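Small shops should stop tuning grippers on rigid blocks. Annelies Willems and I logged 200 grasps at the Kotovard workshop in April, and the blocks taught us little after the first afternoon. Cloth is the better test — it has no fixed shape to aim at.

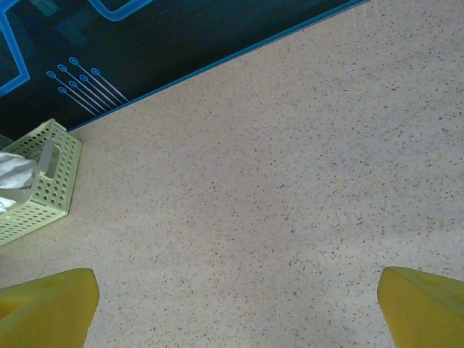 Open fingers over the speckled tabletop, with white cloth in the green basket.

Our Drivo controller kept its factory force limit of 400 grams. Annelies wanted it raised. I disagree: a higher limit hides poor finger placement, and placement is what a home builder can fix at no cost. 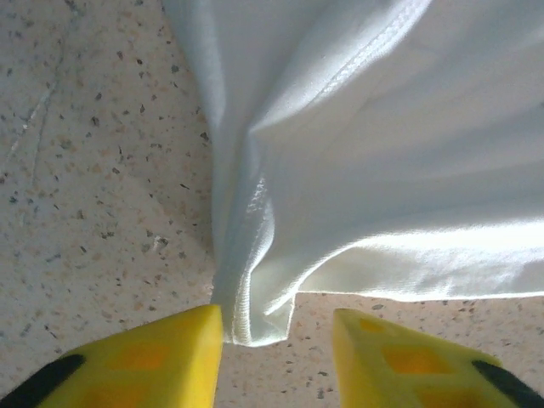

A seam or hem also changes the thickness under the fingertip, so one force setting never suits a whole garment. Log by fabric zone and leave the limit alone for 2 weeks.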